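Okau Home Help > Furniture and upholstery

Seat cushion foam has gone soft, what grade should I order?

Posted by Glória Arruda, 04/05/2024

I have a two-seater sofa, a Garex, bought second-hand. The left-hand seat has lost its shape and you can feel the deck through it when you sit down. The right-hand seat is used less and is acceptable, though I would replace both so that they match.

The covers unzip at the back. The foam inside has no label. I have measured one block at 46 cm deep and 15 cm thick along the zip side. The old foam is yellow and crumbles a little at the corners.

The suppliers I have looked at list foam by two numbers, for example 38/200, and I do not know which of them controls how hard the seat feels. One shop told me to buy the heaviest I could afford. Another said that would be too firm for a sofa.
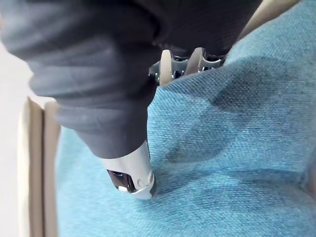 I would also like to know whether to cut the new block to the size of the old one or to the size of the cover. The two differ by nearly a centimetre on each side, and the cover looks baggy at the front corners at present. The webbing under the seat was replaced by the previous owner and does not sag when pressed by hand.

Kiri Cosgrove

The first number is density in kilograms per cubic metre. The second is hardness, given as the force in newtons needed to press a standard sample down by 40 per cent of its thickness. They are separate properties. A dense foam can be soft and a light foam can be hard. Density mostly governs how long the block keeps its shape, and hardness governs how it feels on the first day.

For a seat in daily use I would not go below 35 on density. The 38 you mention is suitable. On hardness, 150 to 200 covers most people at your thickness. I measured a sample from my own sofa, also 15 cm thick, and it came out at 183, which I would call medium to firm. If anyone in the house is light, stay at the lower end.

Cut to the cover, plus an allowance. Take the flat cover size from seam to seam, then add 1 cm to the width and 1 cm to the depth. Old foam shrinks and rounds off, so copying it gives you the same baggy corners again. Leave the thickness as it was when new. If you can't find that out, measure the side panel of the cover between the piping.

Wrap the block in polyester wadding before it goes in. Glue the wadding on the top, front and bottom with spray adhesive and leave the back bare so the zip runs clear. Let the adhesive dry for the time stated on the tin.

Check that the foam is sold as meeting the UK fire regulations for domestic furniture and keep the paperwork. Packaging foam is cheaper and is not suitable.

pindovow_pan

bought mine from a market stall and cut it with a bread knife, fine so far. An electric carving knife is meant to be better. Mark the line on both faces or the cut will wander.

Glória Arruda

Thank you both. The side panel measures 15 cm between the piping, so the thickness has not changed much at the edges and the loss is all in the middle. I will ask for 38 density in a hardness near 180 and have the supplier cut it. Does the wadding need to go round the sides as well, or only the front?

Kiri Cosgrove

Only the front, unless the sides still look hollow once the block is in. In that case add a single layer there.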